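Wrist camera, table camera, and which fingers to keep

July 20, 2023

In my last post I promised to write about the fingers, and after that I received some messages which asked mostly about the cameras. So I will try to do both in one text. It became long, I am sorry for that. If you only want the result, scroll to the part about settings near the end.

For the ones who are new on this blog: I work in Radthorpe in a small group, and our project has the name Kanaan. We have two arms which face each other over one table and they are driven by a person. The person moves, the arms follow, and we record everything. Later a program should learn from the recordings. I am responsible for what is between the arm and the mug, so the fingers, the camera at the wrist, and the controller settings that say how hard the gripper may close. The learning part is done by colleagues and I will not pretend that I understand it completely.

Why mugs

I was asked why we do not use blocks. Blocks are very good when you start, and we used them until December. The problem is that a block forgives you almost everything. You come a little bit from the left, it turns a little bit, and in the end it is between the fingers anyway. A mug has a handle on one side, a wall that is often wider at the top, and a shiny surface. When you take it badly it rolls. I wanted to compare the fingers on something where a bad finger is punished.

The task itself is simple to say. There is a small shelf on the table, and the mugs go from the table to the shelf or from the shelf to the table. They may stand or they may lie. If one lies, it must be put on its base first. Both arms may be used, but the operator decides which one, and in my experience every operator has a favorite arm and uses the other only when it is not possible to avoid it. My favorite is the right one.

I bought mugs in different shops and I did not look for a set. This was a good decision for once. Some have a very glossy glaze, one has a blue lattice on it, one has yellow dots, and there is a pale green cup that I like very much and that is the worst of all of them. Its wall is not smooth, it has shallow dents along the length as if somebody pressed it in the hand before it was fired. A finger with a flat face finds only a small part of this wall, and then everything depends on luck.

The three views

We look at the work from above, from a low position next to the table, and from the wrist. I had an opinion before I started (the view from above is the important one, the rest is decoration) and I had to change it.

From above you understand the plan. You see which mug is where, to which side the handles point, and how the two arms come near to each other. For the operator this is the most comfortable view. But when the gripper goes down on a mug, the gripper itself is between the camera and the mug, and exactly in the moment when you want to see something you see the gripper. I knew this in theory, and I still lost many minutes with it.

From the low position you get the height. It is easy to see if the fingers are above the rim or already behind it. The shelf is a good help also, you see the thin legs and the board and you can judge the distance by them. What I do not like is the light. Our ceiling has a long row of lamps and they are in the same view, so the exposure is always a compromise between the lamps and the table. I will try a small shade over the lens. If a reader has done this before, please write to me what worked. 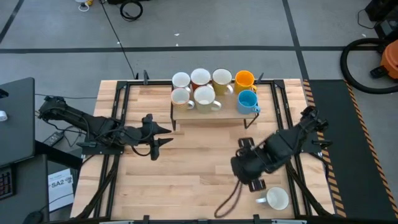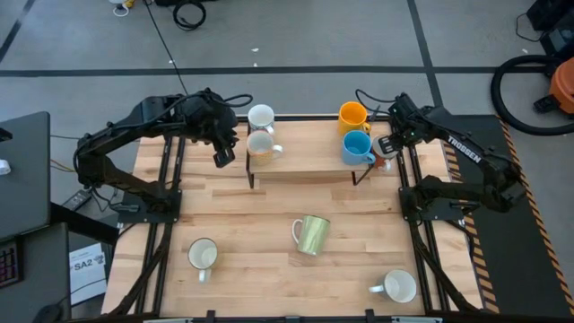
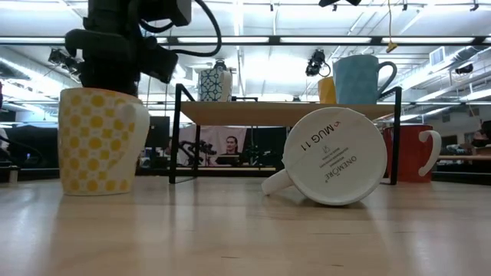
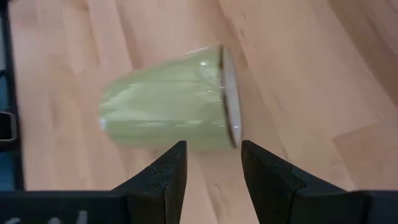 First and second: the whole table. Third: the view with the ceiling lights. Fourth: the green cup on its side, from the wrist.

The wrist camera is a Vodero, the small model. I was against it in the beginning. It makes the gripper longer in one direction, it needs another cable, and another cable at the wrist means one more thing that can get caught on a handle. Look how much cable is already there on the arms. But the view is really useful. You see the two finger tips always at the same place in the picture, and whatever you want to take moves between them. After a short time you do not think about the arm anymore, only about the gap. For a cup that lies on its side this is very good, and the glossy reflections, which I was afraid of, did not disturb me as an operator. If they disturb the program I can not say yet.

The weak side of the wrist view is that you lose the orientation. You see wood and a cup, and the handle can be on the side that you do not see. With the green cup this happened to me again and again — I turned the wrist in the wrong direction and noticed it only in the overhead view. So my answer to the question "which camera if I can buy only one" is a little bit boring. If you drive the arm by hand and look at the table with your own eyes, buy the wrist camera. If you sit in another room, you need the one from above first.

The fingers

Now the comparison itself. I have two pairs. The first are the black wedge ones that you see in the last picture. They have a narrow tip and a sloping outer side, and they go nicely into small spaces, for example between two mugs on the shelf which stand close together. The second pair is from Drirkevham. These are wider, with a soft pad of 16 millimeters, and the tip is round.

I did 100 grasps with each pair, always by myself, so that the difference between operators does not come into it. It is of course a weakness too, I know. I changed the order of the mugs but not the mugs.

With the wedge fingers the good thing is the entry. When the mugs stand in two rows, I can reach the back row from above without touching the front one. Also the handle is easy, one finger goes through and the other stays outside. The bad thing is the holding. The contact is small, and a mug that I hold at the wall wants to rotate around this contact. If you lift it slowly it is not a problem. If you lift it as a normal person lifts a mug, it swings, and then you wait until it stops, and this waiting is recorded also.

With the Drirkevham pair it is the opposite. The holding is calm, I would even say beautiful. The mug stays as I took it and I can tilt it and put it down on the base without a second try. But on the full shelf I pushed the neighbors all the time, and one time I pushed a neighbor down. It survived, it has now a small chip at the base. For mugs that lie on the table I would take the wide pads without thinking. For the shelf I would take the wedges.

My colleague Issa Twal had the idea to put one pair on the left arm and the other on the right arm. I did not like the idea, I wanted a symmetrical system, and I can not really defend why. We tried it for one afternoon. The wide pads picked the lying mugs up and stood them on the base, and the wedges then carried them to the shelf. It was the best afternoon of the whole comparison. But the people who do the learning prefer to have the same fingers on both sides for now, so we stay with the wedges on both, and Issa reminds me of it when we have lunch.

Settings

The gripper controller has a limit for the closing force. It is a number without a unit, and in our version the number that came with the configuration was 1150. With this value the wedges hold everything, but on the thin mugs I hear a small click when they close, and I do not like this click. I went down in small steps. At 1075 the click is gone and the mugs still do not slip when I lift them by the wall. Lower than this I had problems with the green cup first and then with the heavy light blue one. So 1075 is what we use now, and it was the same on both arms, what surprised me a little.

Please do not copy this number without a test. It is for our controller, our fingers and our mugs. I write it only so that I find it again when I need it.

Other things which helped:

Fix the cables at the upper part of the arm and leave the loop at the gripper not too big. My loops are still too big. When the wrist turns fully you need the length, and when it does not turn, the loop hangs down and wants to hug a mug.

Clean the finger faces. There is always some dust from somewhere, and on a glossy glaze you feel it immediately in the number of slips.

Do not put the mugs always with the handle to the same side. I did it without noticing for the first days and became very good at exactly this, and then somebody else prepared the table and I was a beginner again.

Save the camera settings together with the recording. I forgot it once with the Vodero, the white balance was on automatic, and the table is yellow in one file and nearly pink in the next.

What comes next is a pair of fingers in the middle between the two, narrow at the tip but with a softer face. I have a drawing, and the pads I can cut from the Drirkevham spare set. I also want to repeat the test with another operator, preferably one whose favorite arm is the left. When this is ready I will write again, and I will put the table with all the grasps there, my handwriting in the notebook is at the moment too bad to show it.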